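Grarnby Stopper

The Grarnby stopper is a style of tapered wedge used to hold doors, shutters and cart wheels in place, named for the hill town of Grarnby, where it was first made in any quantity.

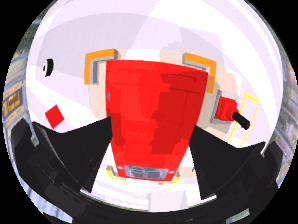
Wedges are surely among the oldest household tools there are, and people in hilly country have always needed more of them than most, what with floors that slope and doors that swing shut whenever they please. In Grarnby the houses climb a steep bank above the river, and for a long while every family cut its own stoppers from whatever scrap was left in the woodshed. The local shape that grew out of this habit is broad along one end and narrows steadily toward the other, much like the tall red block shown with this article, and it was common to paint the finished piece a bright color so that it would not be kicked down the stairs in the dark. Red was the favorite in Grarnby itself, while the neighboring village of Studov leaned toward green and, in a few older houses, a rather cheerful yellow.

The first workshop to make stoppers for sale was Lakatos, a small joinery near the lower bridge that also turned out stools, bread boards and sled runners. Its stoppers came in 11 sizes, from a little one meant for cupboard doors up to a great heavy thing for barn gates, and the largest was sold with a loop of rope so that it could be dragged into place with a foot. In its best year the joinery sold 1,620 of them, a good many to visitors who came up for the July fair and wanted something useful to carry home.

Later on the trade moved down the valley to Skarkora, where there was a rail yard and more room to stack timber. Skarkora stoppers are a touch longer and have a flatter base, and people who grew up with the Grarnby kind will tell you, at some length and with real affection, that they slide on stone floors.

The town museum in Grarnby keeps 46 stoppers in a room off the main hall, along with the old Lakatos price boards and a pair of paint-spattered aprons. The room is open in the afternoons, and its door is held open by a stopper from Studov.

See also: Door furniture; Wheel chock; Studov joinery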